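Does the robot club at Mevley need a robot?

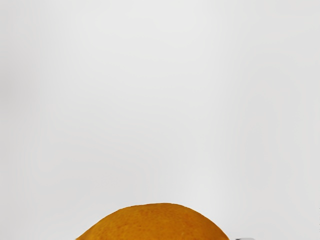 One parent at the spring open evening put it more bluntly, asking why a club that has met since last fall still had only an orange on a screen to show for it. The student who leads the software side has heard that one before.

"It's a fair question," she told me. "We do have an arm. We have one arm and 14 people who want to use it, so most of the work is in simulation."

The club at Mevley enters the Kravchuk Cup, a student contest in picking and sorting fruit. Teams train a controller at home, in whatever simulator they like, and then have to run it on real hardware in front of judges. Mevley's entry is called Pleltosix. I asked what the name meant and got two different answers, neither of which I could follow.

I had come with doubts and I said so. A simulated orange doesn't bruise. It doesn't roll under a radiator. If the grasp fails, you press a key and the orange is back where it started. How much can a student learn from that?

"More than you'd think, less than we hoped," said the club's mechanical lead, who builds the fingers and is plainly tired of waiting his turn. He told me that in May the team ran 800 simulated picks in one night and was very pleased with itself. Then they loaded the same controller onto the arm. It managed 2 picks before it knocked the fruit off the table.

What went wrong?

"Friction," he said. "Also the camera mount. Also us - we had measured the table wrong."

The software lead disagrees with him on nearly all of this. She says the friction setting was fine and that the tests were sloppy. They have since logged 153 runs on the real arm, each with a note on how it failed, and she showed me the spreadsheet. Some of the notes are useful. One just says "no."

I asked who pays. Potell, a local parts supplier, gave the club its motors and gets its name on the team shirts. The software is free. The students buy their own oranges.

My bigger worry is the one I have with most school robotics, which is that the contest ends up teaching the contest. The cup allows each team 5 attempts and scores the best one. I suggested that this rewards luck.

"It does," the software lead said. "We'd rather they averaged. We wrote to them about it and they said they'd think about it."

Would the club carry on without the cup? She said yes right away. He took longer.

"I'd want to build something that picks up more than fruit," he said. "But I'd probably still be in line for the arm."

The next round of hardware tests starts once the new camera mount is printed.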